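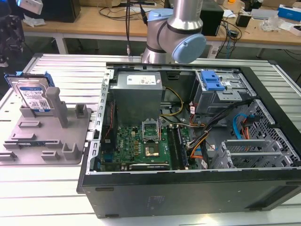 Who are we, and what do we do all day?

We're Grutmont, a small repair and refurbishing shop on Cadwaladr Street, and we spend our days getting tired old computers ready for homes that could use one. We began on a Monday in November with a kettle and two borrowed desks, and we've since passed on over 700 machines to families, clubs and schools
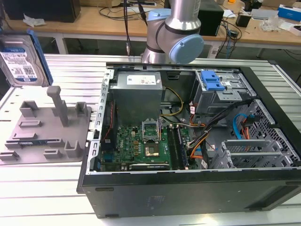 across the valley – every one of them with a handwritten note tucked in, which we do still enjoy writing. Do come in for a chat, whether or not you've anything to mend. The door's open from ten.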